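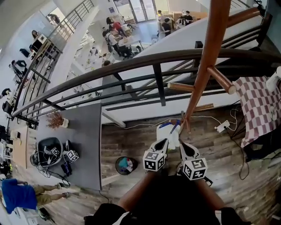 Section 8. Placing and loading the coat stand

The Bendora leaflet says the stand can go "anywhere in the home." We doubt it. Read this section before you hang anything.

1. Pick a stretch of bare, level floor. Wood-look planks are fine. A thick rug is not, whatever the leaflet claims about "natural grip."

2. Look along the foot of the wall before you settle on a spot. Power strips and cords tend to live there. Move any cord that would end up under the stand or across the path to it.

CAUTION: Do not stand the base on a cable, even a thin one. Coats also hide plugs very well – keep long ones clear of the power strip.

3. Push down lightly on each peg in turn. If the stand rocks, turn it a little and try again. Folded cardboard is not a repair.

4. Hang the heaviest coat first, on the thickest peg. Put the next one on the opposite side.

5. Keep thin pegs for hats and scarves. Landdale sells a clip-on hook for extra bags (part 734). We have not found a use for it.

Note: A bag left on the floor by the base will catch a foot sooner or later. Hang it up or put it elsewhere. The same goes for a trash bin.

6. Wipe polished wood with a dry cloth. Special wax is offered for this in November every year – a dry cloth does the same job.

If the stand still leans after step 4, take off 2 items and repeat step 3.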